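# Chapter 6: What a Survey Can and Can't Tell You

Most people meet their first survey as a finished number. A headline says that five in every six shoppers prefer Morelli coffee, and the number sits there looking solid. By the time you have finished this chapter I hope it will look a good deal softer.

Start with who was asked. Suppose the town of Gresness wants to know whether residents would pay for a later bus. The town hands out 100 forms at the bus station one evening in February and gets 30 back. Nearly all of them say yes. The council reports "overwhelming support." But the forms went to people already standing at the bus station, and the people who bothered to return them were probably the ones who cared most. Drivers weren't asked. Neither were people who had given up on the bus years ago, and they may be the very group the later service is meant to win back.

The 70 missing forms matter as much as the 30 in hand. A survey writer will often tell you that the missing people "would likely have answered in a similar way." Ask how anyone could know that.
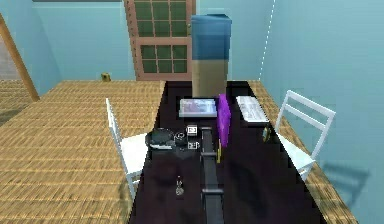
Then there is the wording. Compare these two questions, both used in the neighboring town of Ondthorpe:

> Do you support a small fee to keep our evening buses safe and reliable?

> Should the town charge residents more for buses?

They concern the same fee. The first got a warm reply and the second got a cold one, and each side of the argument quoted the version it liked. I don't think either result deserves much trust.

A larger sample won't rescue a bad question. It will give you the same wrong answer with more decimal places, and those tend to impress people. Section 6.1 deals with samples, Section 6.2 with wording, and Section 6.3 with the Kimach housing study, a survey that did most things properly and still came out wrong.

**Before you read on:** find a survey result in a newspaper or an ad. Write down who was asked, how many replied, and who paid for it. If you can't find all of these, write that down too.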